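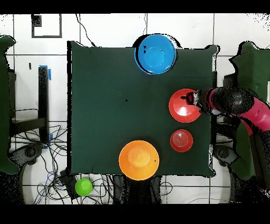

Subject: Re: [cell-upkeep] Fingers landing off centre after re-hang, Ita cell

Gwion,

Thanks for the log. I went through it last night and then spent the morning on the cell itself, so I can answer most of your questions now. Your message is at the bottom for anyone joining the thread.

The short version is that the fingers are fine and the base bolts are fine. The tool offset was wrong. When the gripper came off in May, Madalena put it back with the thicker spacer from the Clatalport kit, and the offset in the controller was still the one for the old spacer. The arm was therefore going lower than it thought. With the wrist straight down you hardly notice on a wide bowl, but tilt the wrist for a small cup and the error goes sideways as well. I think that accounts for the pattern you saw, where the cups were bad and the bowls mostly all right.

What I did, in order:

Took the gripper off, cleaned both faces of the coupling and put it back with the same spacer. Screws tightened crosswise in two passes. One of them had been cross-threaded and I have replaced it.

Taught the tool point again from four wrist angles against the pointed pin. The old routine used three and all of them were close to vertical, so it could never have shown the fault.

Measured the table. It stands at 644 mm to the top of the cloth. The file said 640, which I suspect was taken before the cloth went on. I have corrected the file.

Pulled the cloth tight and clipped it under the top. If it creeps, the small cups lean and the fingers catch the rim. Please check the clips at the start of each shift.

Ran the arm at a quarter speed over the wide bowls first, then the cups, and only then at working speed.
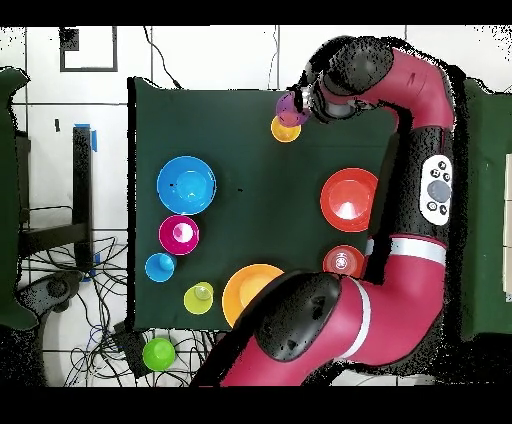
For the tilted grasps I have kept the approach slow for now. The wrist comes in from the side and the lower part of the arm has to fold across the near side of the table, so there is less room than the simulator suggests. I would rather leave the near edge clear when laying out a new set. Lourenço has a note on this in the Sarantis folder and I have added the new limits to it.

Two things are still open. The finger pads need changing soon – the edges have started to round off. And the wrist makes a faint click when it turns back through zero. It does it with the gripper off too, so it isn't the coupling. I have asked Lomano for their advice and will post whatever they send.

On your question about force, please leave it where it is. Turning it up hides a bad offset for a while and then you start marking the rims.

For the stacking job, go back to the slow release. Let the bowl settle on the top cup, open the fingers a little, wait, then lift straight up. The old program opened fully and moved off in one go, and any small error in the offset went into the top of the stack.

The new tool file is in the usual place. Keep the old one until we have run a full week on this.

Arnaldo
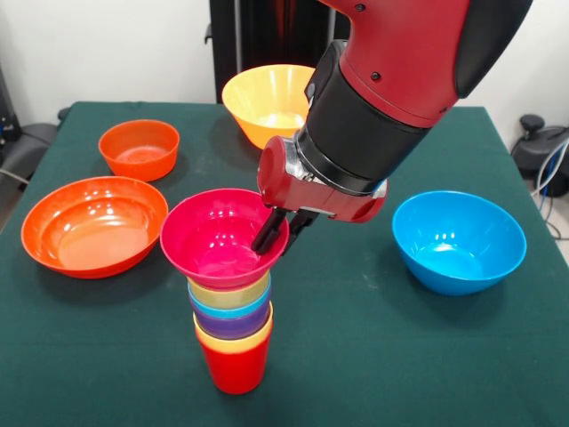
Gwion Gape wrote:

> Hello all,
>
> Log attached from the Ita cell. It covers 1,903 picks since the gripper went back on. The first 900 look much like they did before, then the misses on the cups start to climb. We had up to 37 in one shift, nearly all on tilted grasps. The bowls are hardly affected.
>
> I have checked the base bolts and looked over the fingers and can't see anything wrong. Homing repeats well. Would it help to raise the grip force, or will that only cover up something else?
>
> Also, the stack sometimes goes over at the very end, just as the fingers let go. Is that the same fault or a separate one?
>
> I can leave the cell stopped until midday if someone wants to look at it.
>
> Gwion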